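Section 5: Setting up the pantry inventory

Before you begin

The Stadel home inventory keeps track of what you have in the house, where it is, and how long it has been there. It can't make you cook the lentils. Set aside an evening for your first session, and don't do it hungry, or the snack shelf will be wrong before you finish.

You will need:
The Stadel label printer, charged
One roll of Wirkon labels (50 to a roll)
A marker, for when the printer runs out of charge
A trash bag, larger than you think

5.1 Name your shelves

1. Open the menu and choose Places, then Add Place.
2. Type a name for each shelf, drawer or cupboard. Names can be up to 50 characters long. "Top shelf" is fine. "The shelf where the good chocolate is" is also fine, but everyone who shares your list can read it.
3. Press Save after each one. The list does not save itself when you walk away to answer the door.
4. Print a label for each place and stick it on the inside edge, where guests won't ask you about it.

Note: You can rename a place later. You can't merge two places, so decide now whether the cupboard over the fridge is one cupboard or two.

5.2 Add packaged goods

1. Choose Items, then Scan.
2. Hold the barcode flat and wait for the beep. Curved cans may take a few tries. Turn the can, not the scanner.
3. Check the name that comes up. The product list is large, but it has opinions, and it may offer you cat food when you scan tuna.
4. Enter the best-by date. If the date has already passed, Stadel will ask "Keep anyway?" This is a real question and the answer is up to you.
5. Pick a place and press Done.

Caution: Do not scan medicine, cleaning products or anything under pressure into a food shelf. Use the Household list for those. Recipe suggestions are drawn from food shelves, and the software has no sense of danger.

5.3 Add loose and weighed goods

Produce, bulk grains and deli items usually carry a store label printed at the scale. Stadel can't read these codes, as every store makes up its own.

1. Choose Items, then Add by Hand.
2. Type what the thing is. Do this on the day you buy it, while you still know.
3. Enter the weight from the store label. Be careful to copy the weight and not the price; on many labels they sit side by side and look equally important.
4. Choose Days to Keep. The factory setting is 7 for vegetables and 5 for cooked food. Change these if your kitchen runs warm or your standards run high.
5. Leave the store label on the bag until the bag is empty.

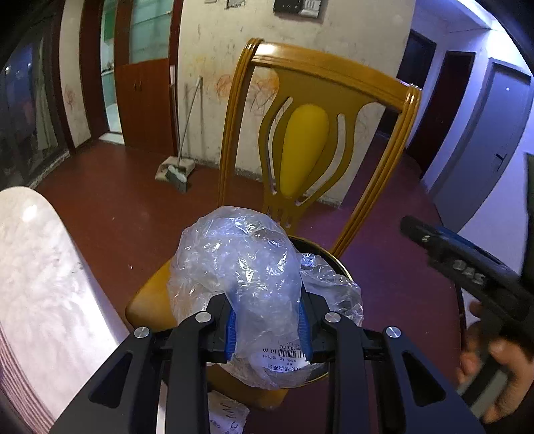
Brorar, Jun 3, 2020

Changes to this section since the last printing. Customers wrote in about loose goods more than any other part of the guide, and most of the letters were fair. The following now applies to all Stadel units running the Ezzat update.

Price is now optional. Earlier versions refused to save a bag of onions until you said what it cost, which led a lot of people to type zero and then wonder at their grocery totals. If you do enter a price, write it in your own currency. Stadel will not convert it.

Labels in any language are fine. The name you type is the name Stadel uses, and it accepts any script your keyboard can produce. Searching works in the script you typed and in no other, so pick one and stick with it – or enter the item twice and have two cabbages.

5.4 Split a bag

1. Find the item and press Split.
2. Enter how much you are moving and where it is going.
3. Print a second label for the new container. The date carries over from the first bag. Moving rice into a nice jar doesn't make it younger.

Note: The memory holds 2,000 items. When it is full, Stadel stops accepting new ones and shows a small yellow box. We have met nearly 50 customers who reached this limit, and all of them had been entering tea bags one at a time.

5.5 If something goes wrong

The item is listed but isn't on the shelf: someone ate it. Press Remove.

The item is on the shelf but isn't listed: press Add by Hand and begin again at step 2 of 5.3.

Labels fall off in the freezer: wipe the container dry and stick the label on before freezing. Wirkon labels hold well once they are cold, but they won't grip frost.

The printer prints blank labels: the roll is in backward. Open the lid, turn the roll over and close the lid until it clicks.

For sharing your list with other people in the house, and for taking that permission away again, see Section 6.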